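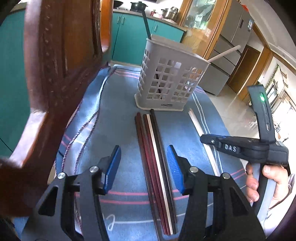 Two hand-held grippers at the kitchen table, with chopsticks and the utensil caddy.

Grīnberga Workshop
16 Aug 2021

I have spent most of the summer making a budget for hand-held grippers, and I want to write down what I learned while I still remember it. It is a thread about money and planning. If you came for the algorithms, I am sorry, there are none today.

Our project is called Randale. People do kitchen tasks with a gripper in the hand, we record the motion, and later a robot arm should learn from it. The arm is the expensive part and we do not buy it this year. This year we buy grippers, spare parts, and time of people.

My first mistake was in June. I asked for a price for "one gripper" and I put this price in the table. But many tasks at a table need both hands, so one gripper is half of a tool. Please count in pairs from the first day. I had to go back and ask for the money a second time, and this conversation was not pleasant.

We had two offers. Vendlow sells the complete set: grippers, mounts, cables, case, one year of repair. Prerneck sells the gripper only, and you find the rest yourself. On paper Prerneck was much cheaper. When I added the mounts, the cables and my own evenings, the difference became small.

I don't say the complete set is always better. If you have a good workshop and a patient technician, buy the parts. We have a small workshop, and the technician is already shared between three projects. We took Vendlow.

Ask for the price of the pads separately! The soft pads at the finger ends are the part that touches everything, and they are not in the repair contract. I found it on the last page of the offer, in small letters.

My line for pads and small screws is now 261 euros for the year. At the beginning this line did not exist in my table. If I have to choose one line that I would defend in front of the finance office, it is this one. 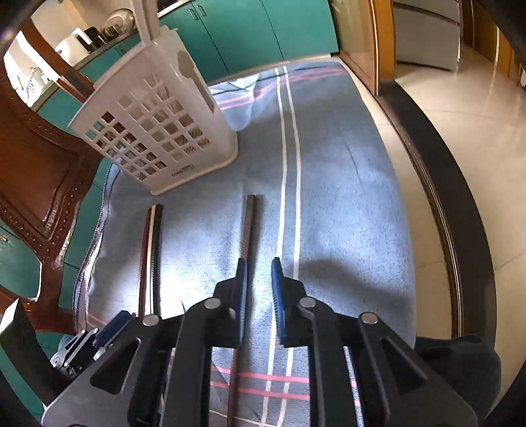

Blue pads over the striped cloth, two long sticks ahead and the basket behind.

About thin things. Chopsticks look like the cheapest test object in the world, and they are. They are also the objects which decided what pads we ordered. On a cup or a box I could not feel a difference between two kinds of pad. With a thin stick I felt it in the first minute.

So, advice for the trial period: take with you the most difficult object of your project, not the easiest. The sales person will bring a foam block. Be polite, say thank you, and put your own object on the table.

Both suppliers lend a trial set. Vendlow gives it for two weeks and you pay the shipping in one direction. Prerneck wants a deposit of 70 euros, which they returned to us without problems, only slowly. Write the deposit in the budget as money that is away, even if it comes back. Our finance office asked me about it three times.

Now the question of where. A studio kitchen can be rented, and I got an offer for one. It was clean, white and too expensive for us. A normal kitchen with a normal table costs less, and it has chair backs and cabinet handles and pots on the stove in the background. For our purpose I want these things in the pictures.

But a normal kitchen has its own costs. You pay for the cleaning after. You pay for the hours when the family needs the stove. You need a short agreement on paper about what is recorded and where it is stored. I planned one page for it and it became four, because our legal colleague is very careful. She is right to be.

Objects: I made one budget line with the name "household items" and I did not split it more. In the first version I had separate lines for sticks, baskets, cloths and so on. Every time somebody bought a basket instead of a cloth I had to write an explanation. One line, one limit, keep the receipts in an envelope.

Also don't buy everything new and matching. I wanted ten identical sets, it looked so nice in the spreadsheet. The people who train the model asked me please not to do this. They want metal ones and dark ones and light ones together. It was the only time in the whole process that a request from them made the list cheaper.

The biggest number is the hours. We planned 200 hours of recording for the first stage. I first multiplied the hours by the hourly wage and was happy with the result. Then I understood that an hour of recording is not an hour of work. There is putting things back at the start position, charging, checking the files, drinking water.

For the second version of the budget I sat with a watch during one session and wrote down everything. I recommend it to every person who signs such a table. You see very fast that resetting the objects takes a big part of the day, and that the hand gets tired before the battery does.

Weight of the gripper! Please ask for it and then hold the thing yourself with a straight arm. We had in the plan long sessions with no pause. Now we have pauses, and they are paid. I had to move money from "travel" to "pauses", and the finance system has no category with this name, so it is called "session support".

Storage. Video is large and nobody in our house wanted to own this cost. In the end I put it in the equipment part, as disks, with one full copy in a different building. If your institution offers server space for free, ask for how long it is free. Ours was free until the end of the calendar year.

Spare units: I wanted a spare pair and I did not get it. We got one spare gripper. If one breaks, we continue with the spare, and if two break, we wait for the repair. I wrote this sentence in the plan word for word, so that everybody who signs it has read it.

A few people wrote to me if we should wait, the next model will be lighter and cheaper. Maybe it will. But our recording people are available this autumn and the kitchen too, and the money must be spent before the year closes. I asked Vendlow if the pads of the new model will fit on the old fingers. They answered that it is planned. I did not put "planned" in the table.

The order of my lines now, if somebody wants to copy: grippers in pairs, one spare, mounts and cables, pads and screws, household items, kitchen, people, session support, disks, shipping and deposits. For the reserve we keep a small percentage and I will not tell how small.

What I still don't know how to plan is calibration. Vendlow says the set arrives calibrated. The colleagues say it must be checked again after each transport. Is it a cost of people or a cost of equipment? For the moment I put it under people. If you have a project like ours and you have solved it in a better way, please write to me, I read the replies in the evening.

Somebody asked about customs. We are inside the same customs area as both suppliers, so for us it was zero. Please check your own case before you sign, I can't help with this one.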